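Red wash day, at last

I have been putting off the red wash for weeks, and on Friday morning I finally gave it the drum to itself. I love a red wash! Everything else in this flat is grey, white or some sort of oatmeal, so a bit of scarlet going round behind the glass cheers me up no end.
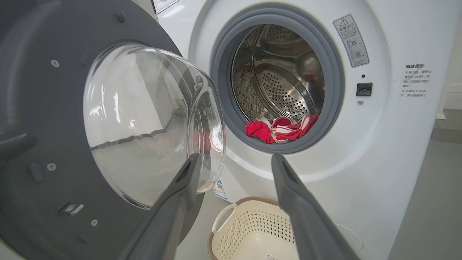

Red and white stripes in the bottom of the drum.

The sticker on the front asks you to wait a minute or two before opening the door, and not to force it while the machine is running. I used to tug at ours like a mad thing. Now I put the kettle on and leave it be — much better for my nerves.

My rule for anything red with white trim is a cool wash, a short spin and no company at all. Styliani Vasilakis, who lives upstairs, swears by a spoonful of salt as well. I've tried it with and without and can't say I see a difference, but she has very white collars, so who am I to argue?
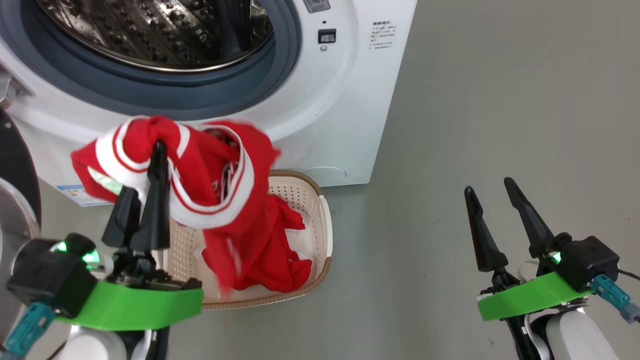 I'm also a complete convert to the plastic basket. My old wicker one from Goreck snagged everything (I lost a good jumper to it last November), and plastic with holes in the sides lets the air through and wipes clean in seconds. Straight from drum to basket, basket to line, and I shake each piece hard before it's pegged so the creases drop out.

Next up is the towel mountain — wish me luck!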